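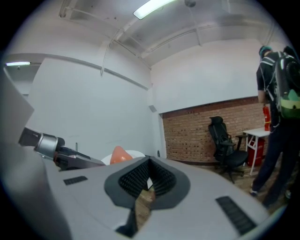
Photo 1 — gray housing, wood floor

Carrots and beets keep going bad in a small apartment, how do you store a lot of them?

cliltov_renter
Moved to Cliltov in November, no basement, no garage, one compact fridge. Signed up for a farm share from Urora Farm and every box is root vegetables. Carrots, beets, a turnip the size of my head. Carrots go bendy within a week. Last batch froze solid at the back of the fridge and went to mush when they thawed. Tried a paper bag, tried just leaving them on the shelf. Is there a trick or should I cancel?? Box runs till spring and I already paid. Also there is a closet on the outside wall that gets pretty cold, dunno if thats any use.

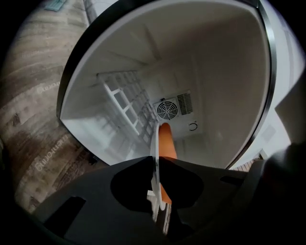 Compact fridge, door open, fan grille on the back wall

We use cookies to keep you signed in and to see which pages get read. Accept all / Manage choices

turnip_truck
Greens off first. Same day, don't wait. They pull the water out of the root. Leave a half inch of stem on beets or they bleed everywhere. Don't wash anything till you're going to eat it.

Then a plastic bag with a damp paper towel, bag not sealed all the way. Change the towel when it gets slimy. Keep the bag in front, away from whatever blows cold air. Back wall in those little fridges can be way colder than the door side. Turn the dial down a notch and give it a day before you mess with it again.

Mine last 2 months like this, sometimes more. Beets longer.
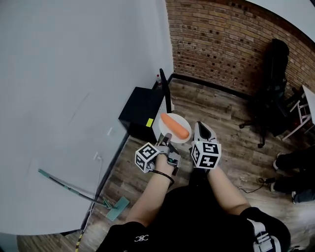 If they're already bendy you can stand them in a jar of cold water overnight, most come back. The frozen ones are soup. Grate some for muffins too, you won't notice the texture.

oldporch1371
use the closet. put a thermometer in there a couple nights first, you want high 30s. Box of damp sand, layer of carrots, layer of sand, carrots not touching. I did 18 pounds that way in a rental on Chang Street and ate the last ones in March. Play sand is fine. Damp like a wrung out sponge, not wet — too wet and they rot from the tip. Put something under the box, sand gets heavy and it leaks. No apples in there, carrots turn bitter next to apples.

lestavon_2425
Just cancel imo. Or ask them to swap, the share I had in Lestavon let you trade beets for eggs if you emailed before noon the day before pickup. Never tried the sand thing, sounds messy for a apartment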